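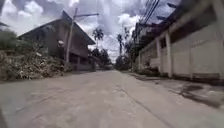

A reader wrote in after my July post on walking shoes to say the Rundent Flakeck was a waste of money, that the heel wore flat in a month and that any cheap trainer would do the same job on pavement. I had just bought a pair when that came in, so I held off replying until I'd put some real distance on them.

I have now done 400 miles, nearly all on hard surfaces. My usual loop goes out through the Stimdale lanes and back along the Dow path, and apart from the last stretch it is concrete or blacktop. I walk it most mornings before work. I weigh a bit over average and I land on the outside of my heel, which is hard on shoes.

**Fit.** I take a medium width and my normal size was right. The toe box is roomy. The heel cup is stiff for the first week and rubbed my left ankle until I switched to thicker socks. After that I had no trouble. The laces are too long, and I ended up tucking the ends in.

**Cushioning.** Firmer than I expected from the store. On a short walk I didn't care for it. On the full loop it made more sense, and my knees were less sore than they were in my old pair. The forefoot has packed down a little since then. The heel foam feels about the same as it did at the start.

**Wear.** The outer edge of both heels is worn, the right one more than the left. The tread there is nearly gone, but I'm still on rubber and haven't reached the foam. I got 39 weeks out of my last shoes before they were at this stage, walking fewer miles. So I don't agree with the reader about the month, though I can see how somebody who drags their feet might get there quickly. The stitching is fine. The insole has started to curl at the front edge and I glued it down once.

**Wet weather.** Not good. The mesh lets water in within minutes and the shoes take a full day to dry. Grip on wet concrete is fair. On painted lines and metal covers I slow down.

**Weight.** My kitchen scale says 31 ounces for the pair, which is on the heavy side. I stopped noticing after a few days.

I paid full price. They have since been marked down by 25 percent in the gray, and at that price I'd buy them again for dry months. For winter I'm going back to leather.

The reader also asked about the wide version. I haven't tried it. The store only had it in black, two sizes too small for me, and the clerk didn't know if more were coming.

Posted Wednesday, October 21, 2020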